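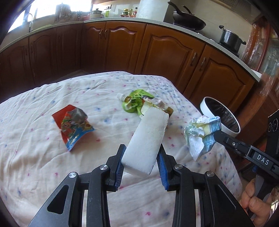
Rule 14 of the Sorkdale Code of Household Practice states that an item shall be treated as waste only when its owner would agree that it is waste. The rule had stood for two years without amendment when Els Jansen was asked to review it.

She began, as reviewers at Sorkdale were required to do, with the register of complaints. It held 77 entries. The majority concerned delay, and these she set aside. Entry 51 concerned a sweet wrapper.

The complainant was a Mr De Bruijn, a widower, whose kitchen had been cleared by a two-armed unit of the Morkus pattern. The unit had removed from the table one newspaper, one apple core and one wrapper, and had placed all three in the bin. The work had been completed within the permitted time. The inspector had recorded no fault. Mr De Bruijn had written in his own hand that the wrapper was to be returned, and that he did not wish to discuss it further.

"The unit complied with the rule as written," said Hendrik Vanhove, who had drafted it. He had brought his own copy of the Code to the meeting, and it was marked throughout in pencil. "A wrapper with nothing in it is waste. Schedule B lists it by name."

"The rule refers to the owner," said Els Jansen. "Schedule B does not."

"The schedule exists so that the owner need not be troubled."

"He was troubled."

Mr Vanhove turned to the schedule. It ran to 900 items and had taken him most of one August to prepare. He read the line on wrappers, then the lines before and after it, and laid the book face down on the desk.

"What do you propose?" he asked.

She proposed a holding period. Any item found on a surface where people ate, worked or slept would be set to one side and kept until the following morning. Only then would it go into the bin. Items found on the floor would be dealt with as before. Mr Vanhove observed that this would require a second container in every household, and that the cost would fall upon the department. He observed also that food remains could not be held overnight in warm weather. She accepted the second point and wrote it down.

They worked on the wording until the lights in the corridor had been switched off. "Set aside" was preferred to "retained". The word "rubbish" was struck out wherever it appeared - there were more instances than either of them had expected. Towards the end Mr Vanhove asked whether the wrapper had been found.

"The sacks had been collected by then," she said.

"Was he told?"

"I went to see him. He gave me tea. He had laid a place for his wife."

Mr Vanhove took up his pencil. Against the line in Schedule B he wrote "see Rule 14, as amended", and initialled it. He then asked her to pass him the rest of the register, beginning with the entries on delay.

The amended rule came into force on 21 September 2019. Under the Code, the name of a complainant may not be printed, and the notice gave only the number of the entry.

Recent stories
The Second Key to the Pump House
Stududance
A Letter Concerning the Lift
Minutes of the Winter Meeting
The Inspector of Gates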